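Tindine Divided Sorting Tray, Unfinished Wood: Review

Reviewed by Sunita Montoya

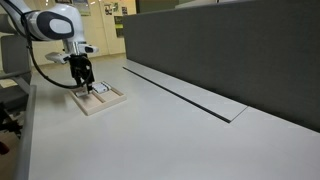 I bought the Tindine tray because small parts kept ending up under other things on my bench. I repair clocks, radios and the occasional kitchen scale, and a job usually leaves me with a handful of pieces that have to stay together for a day or two. I had been using jar lids and the bottom half of an egg carton.

I have had the tray since February, and it has been in use most working days.

What it is

It is a shallow rectangular tray in pale wood with a raised edge all the way around and a divider inside. There is no lid, no handle and no liner. It comes flat in a cardboard sleeve with a single sheet of paper that tells you to keep it away from standing water. Mine had one rough spot on the underside, which I took off with fine sandpaper before I put it down on anything.

The wood has no finish on it. Tindine sells the same tray with an oil finish for 8 dollars more. I went without, partly to save the money and partly because I don't want oil near electrical contacts.

In use

The low sides are the best thing about it. I can get at a small part from any direction, with fingers or tweezers, without knocking my knuckles on a wall. The deeper Vachon tray I had before was fine for bolts and bad for anything thin. I used to tip it out to get at a washer, and then I had washers on the floor.

The divider does its job. Parts I have finished with go on one side and parts still waiting go on the other. It is fixed in place, so you get the compartments you get. If you want to change the layout from job to job, look at the Zamau trays with the slotted strips. Those cost more, and the strips come loose when you carry the tray, at least on the one Efren Navarro lent me.

Pale wood is a good background for dark screws and black plastic. It is less good for light-colored parts. I have lost track of a cream plastic spacer in it twice, both times while it was lying in plain view. A piece of dark felt cut to fit would solve this, and I have been meaning to do it.

Parts slide less than they do in metal or plastic. Small springs still roll if you bump the bench, but they stop at the edge. I have carried the tray, loaded, from the bench to the kitchen table many times and dropped one item, a set screw, which went over the side when I caught my hip on the door frame.

It does slide on a smooth tabletop. My bench has a rubber mat, so I only noticed this at Rommel Salazar's place, where the tables are bare. Four stick-on rubber feet fixed it. They should come with it at this price.

Wear and cleaning

Unfinished wood picks up marks. Mine has a gray patch in one corner from a greasy bearing and a ring from a cup that should not have been there. I brush it out at the end of a job and wipe it with a barely damp cloth – no soap. The gray patch lightened a little with sanding but is still there.

The corners are tight and the divider has not moved. I left the tray near a radiator for a couple of weeks and expected it to warp. It still sits flat.

Dust collects along the foot of the divider, where a cloth won't reach. An old toothbrush gets it out.

What I would change

I would like a small dip or ramp in one end for sliding parts back into a bag. At the moment you have to tip the tray at a corner, and half of what you pour goes over the side. I would also like it to stack. Two of them will sit on top of each other when empty, but there is no lip to hold them and they shift.

Who should buy it

It suits anyone who works with a small number of small parts at a time. If you are sorting a box of 2000 mixed screws, buy something with more compartments. It is also no use for storage, as there is no cover.

I have ordered a second one with the oil finish for sewing things, where grease is less of a worry and spilled tea is more of one.

Score: 86 out of 100

Good: low sides, solid divider, stays flat
Bad: marks easily, slides on bare tables, doesn't stack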